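Work diary, March, week three of the arm

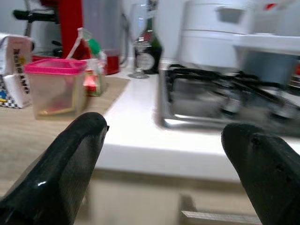

Start 6:40. Logged on before the others so I could read the overnight queue without someone asking me what was in it. The queue stood at 553 pick attempts since Anano put the new build on, and 18 of them were flagged for a person to look at. Last month a person looked at all of them. That person was usually me, and I can't say I miss it, but I used to know by mid-morning which objects were giving trouble. Now I know which objects the software thinks are giving trouble.

Went through the 18. Most were transparent or shiny items. Clear plastic is still the worst case. The depth reading goes straight through the wall of a container and lands on whatever is behind it, so the planner closes in the wrong place. Stemmed glass is on the hold list until the force limit is signed off. I asked for the limit in writing and got a link to a page that says "see limit."

Cleared the flags by 7:55. Three of them I marked as correct behavior: the arm had stopped because it should have stopped. There is no button for that. The choices are "fault" and "ignore," and I chose "ignore" and typed the explanation in the comment field, which Anano tells us is read. I have asked who reads it.

Shift talk at 8:00. Gellham, the site operator, wants the prep kitchen rota redrawn from next month. At present there are two people on clearing and wiping and one on restocking. Under the new rota the arm does the clearing on the counter side, one person supervises it and restocks, and the other two go to the dish room and the delivery door. The slide said "no reduction in headcount." It said nothing about hours. One of the dish room people asked, and the answer was that hours are reviewed quarterly as normal. I wrote that down word for word.

The supervising job is the one I have been doing, so I was asked to describe it. I said it is mostly standing still. You watch, you keep the stop within reach, you step in when the arm hesitates for longer than 14 seconds, and you put things back where it expects them. The last part takes more of the day than anyone planned for. People used to set a jar down wherever there was room. Now they set it down and look at me to see if it's all right there. Nobody told them to do this. I find I have started doing it at home.

There was a question on whether the supervisor grade will be paid differently. It will be "considered." My own view, for this diary, is that it should be. The work is lighter on the back and heavier on attention, and after two hours my attention is poor. I asked for a swap every ninety minutes. Agreed in principle, no date.

10:30, the Cabrera rep came about the fingertips. The pads we have are wearing on the inner face. He proposes a softer compound, which will hold smooth lids better and wear out sooner. I said we would try one set and log it. He also suggested we standardize on a single container with a matte lid, and I told him the kitchen staff buy what is available and will go on doing so. He made a note. Everyone makes notes.

Afternoon was taken up with the stove side. Bremov's safety assessor has ruled that the arm may travel over the grates only when the gas is shut at the wall valve – the knobs don't count. So shutting the valve is now a step, and the step belongs to the supervisor. It also means no cooking while the counter is being cleared, which the cooks learned from a laminated sheet. Two of them were annoyed and I think they had cause. They used to wipe down as they went, with a pan on. I moved their end-of-lunch window back to 2:15 and wrote to Gellham that I had done it.

Ran the drawer routine before leaving. The handle approach is still too low on the first try and fine on the second. Left the offset alone, as Anano wants to see the raw behavior before anything is tuned.

To do tomorrow: ask again about the comment field. Get the force limit as a number. Print the new valve step for the wall. Pad log, first entry.

Left at 4:50. Feet fine, eyes tired.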